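Bread storage, revisited

The lidded bin went in October. Crust softened overnight and the base collected moisture, so I moved to an open woven basket on the white table. Synthetic strands, rope-style rim, wider at the top than at the base. It wipes clean with a damp cloth.

Room temperature here holds at 19 degrees, humidity 58 per cent.

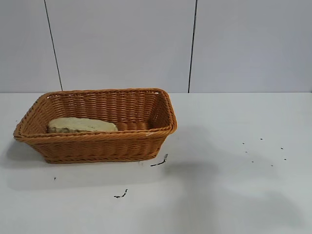
Cut loaves still dry out faster in the open – I turn the cut face down and finish them by the second day. Anything older is sliced and frozen. Next I want to try a linen liner from Tirlow, washed at 70 first.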